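Section 4: Pairing Your Phone and Setting Up the Rear Camera
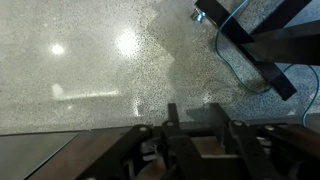
T. Takagi

Applies to the Wumness head unit as fitted to Prikdale hatchbacks and sedans. If yours is the wagon, the camera steps are the same but the fuse is number 21 and lives behind the glove box, where you will need small hands or a patient child.

Before you start

Park somewhere level, put the car in Park (or neutral with the handbrake on, for manual cars) and turn the ignition to the second position. The engine does not need to run. The unit will switch itself off after 20 minutes to save the battery, and it gives no warning before it does.

Pairing a phone

1. Press and hold the round knob until the menu opens. A short press turns the radio on, usually at the volume the last driver enjoyed.

2. Choose Connections, then Add Phone.

3. On your phone, open the Bluetooth settings and pick IRNIS from the list. Irnis is the name of the software. We asked for something friendlier.

4. Check that the code on the screen matches the code on the phone, then accept on both.

5. When asked whether to copy your contacts, choose Yes or Later. There is no No. Later can be chosen as often as you like.

Note: The unit remembers up to 300 contacts, in alphabetical order. Anyone past that will have to be dialed by hand, so if your mother is listed under Z you may want to fix that first.

Setting the camera guide lines

6. Open Vehicle, then Camera, then Guide Lines.

7. Place a marker 300 cm behind the rear bumper. A bucket will do. A neighbor's bicycle will also do, but ask.

8. Turn the knob until the yellow line touches the base of the marker. Turning right moves the line away from the car. Turning left brings it closer.

9. Press the knob once to save. Pressing it twice saves and then resets everything to the factory position — we know.

10. Shift into Reverse with your foot on the brake and check that the lines appear. If the screen stays blue, switch off, check the fuse and go back to step 6.

CAUTION: The guide lines show distance on flat ground only. On a slope they are decoration. Always look over your shoulder and use the mirrors.

CAUTION: Do not clean the camera lens with glass polish, a pressure washer or your sleeve. Use a soft damp cloth.

If the phone will not connect

Delete the phone from the unit and the unit from the phone, then start again at step 1. Both halves matter. Deleting only one leaves the two of them convinced they have already met, and neither will speak first.

The unit holds five phones. Adding a sixth drops whichever has gone longest without connecting. Guide line settings are not affected by any of this, and they survive a flat battery too. The clock does not. See Section 5.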